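Thursday, August — humidity chamber, second go

Started late because the chamber hadn't come down to setpoint and I'd left the door seal folded over on itself again. Must stop doing that. Fixed it, made a tea, read Detlef's notes from the first run while I waited. Detlef Heitmann writes very small and in green, so that took up most of the wait!

Where we're up to, for anyone picking this book up cold: we're trying to find out how fast water vapour gets through the heat seals on flat pouches, as against through the film itself. The film we know. The Zumau film came with decent figures and our own blanks agreed with them well enough that I'm happy to stop fussing over it. It's the seals. The first run had pouches gaining weight all over the place, and when you plotted gain against seal length you got a cloud, not a line. Detlef reckons the jaws on the sealer are uneven. I reckon it was me, rushing the last batch before lunch. We could both be right.

So, second go. Made up two sets, 8 pouches from the Zumau film and 8 from the Pekero, all the same size, all with the same scoop of dried silica gel. Sealed every one on the Pugh sealer at the same dial setting, and let the jaws rest between pulses this time (I counted to twenty under my breath and got some looks). Marked each pouch on the corner with the fine pen, outside the seal. Last time I wrote across the seal on a couple of them and I'm still not sure the ink didn't do something.

Weighed the lot, into the chamber on the wire racks, not touching. Lid of the balance is sticking, by the way. If your reading wanders, open and shut it again before you blame your sample.

While they sat I had a go at the other question, the one that keeps coming up at morning tea, about why commercial bags hold up so much better than ours when the film isn't anything special. Part of it has to be the seal width. Ours is one narrow flat band and theirs are usually wider and often crimped, so the vapour has further to go sideways. The other part is the gas fill, I think, though that's more about keeping the contents from going stale or getting crushed than about moisture.
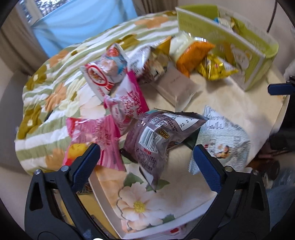

Puffy snack bag, back side up, barcode and nutrition panel showing.

Went back to the books on the sideways business. If the seal layer is the leaky bit, then doubling the width of the seal ought to halve the gain through it, near enough, and the film's share shouldn't budge. That's a nice clean test and we can do it with what's in the cupboard. Two passes on the Pugh, side by side with a bit of overlap, no new gear needed. The only fiddly thing is lining up the second pass, so I might tape a stop to the bench.

Pulled the pouches at 6 hours for a first weigh. Zumau set is lovely, all bunched together. Pekero set is bunched too apart from one, number five, which has put on far more than its mates. Held it up to the window and there's a crease running right through the bottom seal, a tiny channel, plain as day once you tilt it. I've left it in the set but put a ring around it in the table. Detlef, please don't throw it out, I want to try the dye on it!

That crease has me thinking about the first run. If even a few of those had channels like this one, it would explain the cloud without anything being wrong with the jaws at all. I kept the old pouches in the bottom drawer (bag marked 886) so they can be checked against the light. Boring job, good one for a rainy arvo.

Odds and ends. The Zulell logger dropped out for a bit mid-morning and came back on its own, temperature the same either side so I'm not worried, but there's a gap in the file and that's what it is. We're low on silica gel. I've asked for a price on the bigger tub. Someone has also walked off with the good tweezers, the ones with the bent tips, and I'd like them back please.

To do next
Overnight weigh, first thing, before the heating comes on
Dye test on Pekero five
Old pouches against the light
Double seal set, both films, same scoop
Clean the sealer jaws — properly, with the brass brush, not a thumbnail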